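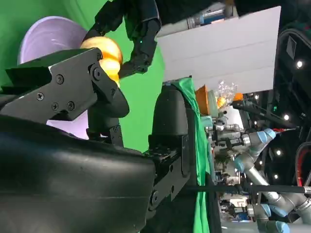
Can I use the Mollari dish for everyday meals, or is it only for serving?

Everyday meals are what most people buy it for. It has the spread of a dinner plate and enough of a dip in the middle to hold sauce, so one person can eat pasta out of it, and it also does fine in the middle of the table with cut vegetables or rolls.

Mollari Shallow Dish, Pale Lavender
Made by Pundport, sold by Wodport Kitchen & Table
In stock, sold singly or as a set of 3

Hi, and welcome to the page for the dish I get the most mail about! I run Wodport, which is a small kitchen shop with a big back room, and I write all these pages myself, so if something here sounds like one person going on about plates, well, it is.

I had a hard time deciding where in the shop to put this one. Pundport calls it a shallow dish. I put it with the plates the first year, and people emailed to ask where the bowls were. Then I put it with the bowls and people asked if it was flat enough to cut a pork chop on (it is, with a little care near the sides). Now it's on both shelves and the emails have moved on to other things.

The color

Pale lavender, with a matte surface. I say pale because I've had one or two customers expecting something close to grape, and it's a long way from grape. In my kitchen, which faces north, it looks nearly gray in the morning, and then under the lamp over the table it goes properly purple. If you're matching it to something, please match it at the time of day you usually eat. I know that sounds fussy! But I've sent a lot of return labels for things that looked right at noon and wrong at supper.

What it does for food is the part I like. Yellow and orange look terrific on it. Bell peppers, mango, scrambled eggs, mac and cheese, carrot salad, all of that. Green is good too. Tomato sauce looks like tomato sauce on anything. The only food I really don't love on it is blueberry cobbler, where everything turns the same shade and you lose track of where the cobbler ends. My kids did not care and ate it anyway.

Size and weight

Each dish weighs 280 grams, so it's light enough that you can carry a stack of them out to the porch in one hand and open the screen door with the other. It holds 900 ml filled right up to the brim, but please don't fill it right up to the brim, because it's shallow and you'll wear it. For soup I stop well below that. Chili is no trouble at all.

The dishes nest. A set of 3 takes up hardly more room than one, and they slide into the plate rack in my dishwasher standing up, the same as ordinary dinner plates. If your rack has very narrow slots, put one in every other slot. I do that anyway since they rinse better with some space between them.

They'll stand up at an angle in a plate stand or a drying rack too. A few people have told me they keep one out on a shelf that way when it isn't in use. I tried it on my own shelf and kept taking it down to eat from, so that was the end of the display.

What I use mine for

I've had 2 of them at home for long enough to be bored with them, and I'm not. In no special order:

Stir-fry and rice. The sides keep the rice from getting pushed off onto the table, which in my house is where rice goes.

Chopped raw vegetables before cooking. I cut everything up, pile it in the dish, and slide it all into the pan. The smooth surface lets things go easily, and I don't have to scrape.

Fruit that needs to ripen. It's wide and shallow, so nothing sits on top of anything else and you notice the soft one before it gets to the others.

Salad for one. A big salad for one, I should say. I used to eat salad out of the mixing bowl, and this is at least a step up.

Catching things at the counter - peels, string, the rubber bands off the broccoli. Then it gets a wash and goes back to being a plate.

I also use one for breading chicken and that's the best use of all, plenty of room to turn the pieces over without sending crumbs everywhere. If you do a lot of breading you'll want the set, so you can have flour, egg, and crumbs all lined up in matching dishes like somebody on a cooking show.

Washing and looking after it

Top or bottom rack of the dishwasher, regular cycle. I'd skip the heavy pots-and-pans setting, only because Pundport says so on the leaflet and I have no wish to argue with them.

By hand, a soft sponge and ordinary dish soap. Please keep steel wool away from it. A matte surface shows rubbing more than a shiny one does, and once you've polished a spot it stays polished. I have one at the shop with a shiny patch the size of a quarter where I went after some dried egg with the wrong side of the sponge. Soak the egg off instead! Ten minutes in warm water would have done it.

Turmeric and curry paste can leave a yellow shadow if they sit overnight. A paste of baking soda and water, left on for a while and then wiped off gently, has taken it off mine each time. Beets haven't given me any trouble.

Don't put it in the oven, under the broiler, or on a burner. Don't put it in the microwave either. It's a table dish, and it's happiest there. The fridge is fine and so is leaving leftovers in it with a plate upside down on top, which is how all leftovers are stored at my place.

Things I'd change

I always put this part in, and the people at Pundport are good sports about it.

There's no lid. I've asked for one. I'd sell a lot of lids.

The bottom is very smooth, so on a polished stone counter the dish can slide a bit if you bump it. On wood or a placemat it stays where you put it. If you're serving a toddler, use a placemat, preferably the grippy sort.

And it scratches if you saw at things with a serrated knife. Light marks, the kind you see when you tilt the dish toward a window. Any matte plate will do this. If you have steak a lot, I'd point you to one of the glazed plates instead and let this one do the side dishes.

What goes with it

White goes with it, obviously. I like it better with yellow, and if you have any old mustard-colored plates from a relative, try them together before you give them away. Soft green napkins look nice next to it as well. I would stay away from bright pink, but a customer sent me a very cheerful note about her all-pink-and-purple table, so what do I know.

For flatware, plain stainless. I tried it with black forks and it looked sharper than I expected, a bit like a restaurant where the menu has no prices.

Buying one or buying a set

If you live alone or just want a serving dish, get one. If you cook for a couple, I would still lean toward the set, so that there's a spare while the others are in the wash. The dishes in a set are packed together with paper between them, and the color will match. If you buy one now and another next March, the color may be a tiny bit off from batch to batch. You'd have to put them side by side to see it, but some of you will put them side by side, and I would too.

I don't sell seconds of this one. When a dish comes in with a mark on it, it goes back to Pundport, and the rest go on the shelf.

Shipping and returns

I pack orders in the morning and they go out on the afternoon pickup. Everything is wrapped in paper and cardboard. The box is plain brown, and a set fits in a box small enough to leave inside most screen doors.

If you don't like the color once you see it at home, send the dish back unused and I'll refund what you paid for it. You cover the postage on that one. If it arrives damaged, or I sent the wrong thing (it happens, usually when I'm packing and talking), email a picture and I'll replace it and you don't need to send anything back.

Details

Name: Mollari Shallow Dish
Maker: Pundport
Color: pale lavender, matte
Weight: 280 grams each
Capacity: 900 ml to the brim
Dishwasher: fine on a regular cycle
Microwave and oven: please don't
Fridge: fine
Sold as: single dish, or set of 3

Also from the Mollari line

Hosseinzadeh Serving Spoon, long handle, made to go with the shallow dish and long enough that it doesn't slide in and disappear under the potatoes. I keep running out of these, so if the page says in stock, it's in stock right now and I can't promise more than that.

Mollari Small Dish, same pale lavender, good for dips and olives and for holding your rings while you knead. It nests inside the shallow dish, and I pack them that way if you order both.

Got something to ask that isn't covered here? Write to the shop address at the bottom of the page. I answer in the evening, after supper, generally with a dish of something next to the keyboard.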